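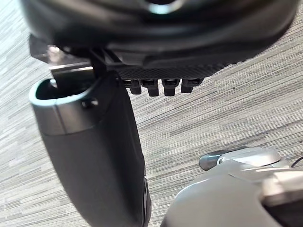
Home Subjects Projects Interiors Search Login

Loose Cushions on a Quilted Lounge: Placement, Slippage and Seam Cleaning

Grarkdale Interior Furnishings, Certificate project report
Submitted 6 Jul 2018

1. Aim

The project examined how scatter cushions behave on a deeply quilted seat, and whether a short tidying routine could be written for a lounge room with that type of furniture. Two questions were set at the start. The first was where a loose cushion should be placed so that it stays put during ordinary sitting. The second was how much crumb and lint material collects in the seams between the padded segments and how best to remove it.

2. Background

Quilted and button-tufted upholstery divides the cover into small padded areas. The padding rises between the stitch lines and leaves a channel at each seam. A cushion set on a surface of this kind touches the high points only, and the contact area is smaller than it would be on a flat seat. The reference text used in class (the Paredes workbook, unit on soft furnishings) treats this as a matter of appearance and gives no advice on grip.

Smooth covers add to the problem. A cushion with a woven face has some hold on a smooth cover, but this depends on the angle at which it is propped.

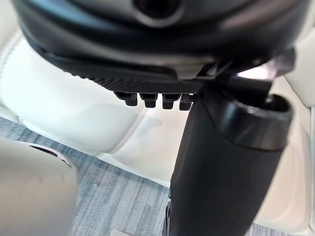 3. Materials and room

The sofa is a long cream unit with a button-tufted backrest, a seat made up of small padded rectangles and a rounded, padded arm. The base sits directly on the floor covering. The loose cushions were a square teal-blue one with a matte face, a light grey-green one with a slightly fuzzy face, and a square white one. A round white side table stands next to one arm and was left in position with the fruit basket on it.

Tools were a soft upholstery brush from the Celleck range, a hand vacuum with a crevice nozzle, a microfibre cloth and a Plinis tape measure. No liquid cleaner was applied at any stage. The care tag could not be located, and the unit guidelines state that liquids are not to be used on an unidentified cover.

4. Method

4.1 Placement

Each cushion was tested in two positions: flat against the backrest with its lower edge on the seat, and tilted with one corner pointing down to the seat. A person then sat down next to the cushion and stood up again. This was repeated 20 times per position. A trial was scored as a slip if the cushion fell over or left the seat.

4.2 Cleaning

Seams were brushed from the backrest toward the front edge, then vacuumed along the same line. The front row of segments, where the seat curves down, was done last.
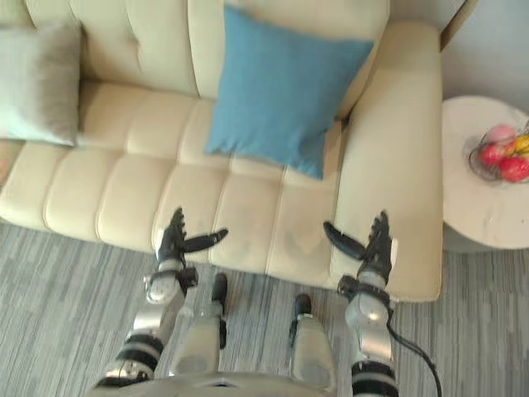 The arm was wiped with the dry cloth after the seat was finished. Its surface is softly creased, so the cloth was drawn along the creases and not across them. Cushions were returned to the sofa only when the seams had been checked by torch.

5. Results

The flat position gave fewer slips than the tilted position for every cushion. The fuzzy face held best in both. When a tilted cushion did move, it rotated on its lower corner first and then slid toward the front edge, following a seam.

Brushing before vacuuming lifted more lint than vacuuming alone. The heaviest build-up was at the junction of seat and backrest. Cleaning the full seat took longer than planned, mostly on account of changing the nozzle angle at the button recesses.

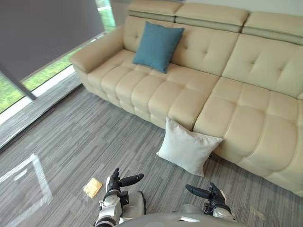
Figure 1. Teal-blue cushion tilted against the backrest; white cushion on the floor, leaning on the sofa base.

6. Discussion

The slip count does not separate the effect of cushion weight from that of cover fabric, as the cushions were not weighed. A kitchen scale would have been sufficient. The person sitting was the same in all trials, so heavier or lighter users may produce a different result.

A tilted cushion is the usual choice for display and can be kept for that purpose if the seat is not in use. For daily use the flat position is recommended, set close to the arm where possible. A cushion that has ended up on the carpet should be brushed before it goes back, to avoid carrying carpet fibre into the seams.

7. Recommended routine

Remove all cushions and brush each face.
Brush the seams, back to front.
Vacuum with the crevice nozzle on low suction.
Wipe the arm with a dry cloth.
Replace the cushions flat against the backrest.

Allow 5 minutes for the quick version, which leaves out the vacuuming. Further trials are planned for January with a non-slip backing sewn to the white cushion.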